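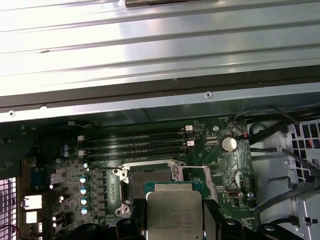

Swapping the processor in the old office desktop. Thread, mostly so I remember what I did when the next one comes round.

The machine is one of a batch we bought from Nassar when they cleared out their upstairs office. 28 of them, all the same green board, all with the slow chip. This is the first one I'm upgrading.

Memory came out first. Four slots, and I wanted all four clear before touching the socket. You can do it with the sticks in but my hands are big and I've bent a latch before.

Cooler off next. The old paste had set like toffee. I twisted it gently a few times until it gave. Do not pull straight up, the chip can come with it.

Lever out from under its hook, then up, then the metal plate opens. Old chip lifts straight out. It goes in a tray, face up, and the tray goes somewhere you won't put your tea.

With this sort of socket the pins are in the board, so a slip costs you the board. Keep the cover if you've got it. I keep mine in a jar.

New chip goes in level. Match the notches and the little triangle, lower it, let go. No pressing and no sliding it about. If it doesn't sit flat, lift it out and look again.

Then plate down, lever down. The lever takes more force than you'd like and it can creak. Normal, as long as the chip was flat to begin with.

I left the coin cell where it was. Mỹ La always takes hers out for a few minutes to clear the settings. I've only done that when a board refused to start.

Fan lead near the corner of the board stays plugged in. I unplugged it on my own PC last April, forgot about it, and spent an evening wondering about the heat.

Paste: a blob in the middle, pea sized. Fadi Tannous spreads his with an old library card and gets the same temperatures. We have stopped arguing about it.

Check the BIOS version before you start. The board needs 21 or later for this chip. Much easier to update with the old one still in.

Parts per machine: one used processor at £25, a bit of paste, a wipe. Memory goes back in the same slots it came from — I put a bit of masking tape on each stick and number it.

Allow 60 minutes for your first one. Most of that is cleaning off the old paste and looking for the screw you put somewhere safe.

Side panel goes on last, after it has started up properly at least twice. I'll add the temperatures here when I've got them.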